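2026-04-13
By Iraís Becerra

Do drinks need a coaster, a tray and a table plan?

I keep reading that a table must be "styled" before anyone is allowed to sit at it. The latest advice, from a Gretdale homewares newsletter I never signed up for, is that every bottle should live on a tray in a matching colour. The tray costs $70. I have a table and it already holds bottles up.

What I do believe in is one plate in the middle for the small stuff. Tubes, lids, keys, whatever would otherwise roll under the fridge. A plain blue plate does this as well as any "catchall", and you can eat toast off it afterwards if you give it a rinse. 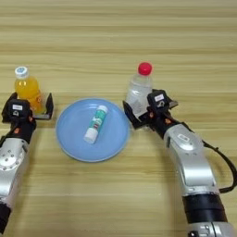

Drinks go to the sides, orange on one and water on the other, so people can reach without leaning over each other. I tried the newsletter's centre cluster last September and we knocked the lot over before lunch. Maybe my family is clumsy - I doubt we're unusual.

As for the timber, Kirmont will sell you a sealing wax for $40 that promises to end water rings forever. I'm not convinced. Mine got two coats and still has a ring near my chair. A cloth, used straight away, has done more for it.

If anyone has a tray they'd defend, tell me what it does that a plate can't.

Filed under: Around the house, Grumbles

© Iraís Becerra | Contact | Back to top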